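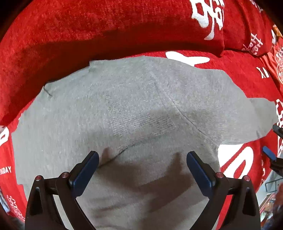 Session 5: Collecting Demonstrations with Soft Items

Home | Syllabus | Handouts | Lab Hours | Contact

Print this page | E-mail this page

Instructor: Zorica Vasić
Lab assistants: Tahsin Haque, Adhiambo Kinyua

Purpose of the session

Students will record demonstrations with the hand-held grippers on knitwear and bedding. Earlier sessions used rigid blocks, which keep their shape when grasped. A knit item changes shape with every contact, and the policy trained in July will need to see many starting arrangements. A bunched gray knit on a red plush blanket is a suitable starting arrangement: the two materials differ in color, and the lettering on the blanket helps the viewer judge where the fabric has moved.

Preparation

Each team of 2 students signs out one pair of grippers from the Prolia cabinet. Check that the finger pads are seated and that the screws on the finger frames are tight. Report a damaged pad to the lab assistant before recording. The session lasts 105 minutes, of which 60 are reserved for recording.

Procedure

1. Lay the blanket on the work surface and place the knit item on it without smoothing it.
2. Open both grippers and hold them clear of the fabric. Start recording.
3. Bring one gripper down over a raised fold. Close the pads on a single layer where possible.
4. Lift slowly, bring in the second gripper, and spread the item until its outline can be recognized.
5. Fold the item, release it, and withdraw both grippers before stopping the recording.

Failed grasps are to be kept and labeled as such. Do not restart a recording on account of a dropped item.

Notes on lighting

The operator's hands and the tool may cast a shadow over the grasp area. A shadow is acceptable if the fold can still be made out. Teams should change their standing position between recordings so that the shadow does not always fall in the same place.

Submission

Upload recordings to the Girnik folder under the team name, with a one-page log. The log must state the item used, the starting arrangement, and the outcome of each attempt. Questions about uploads should be directed to Tahsin Haque.

Reading for Session 6: course packet, chapter on grasp planning for cloth.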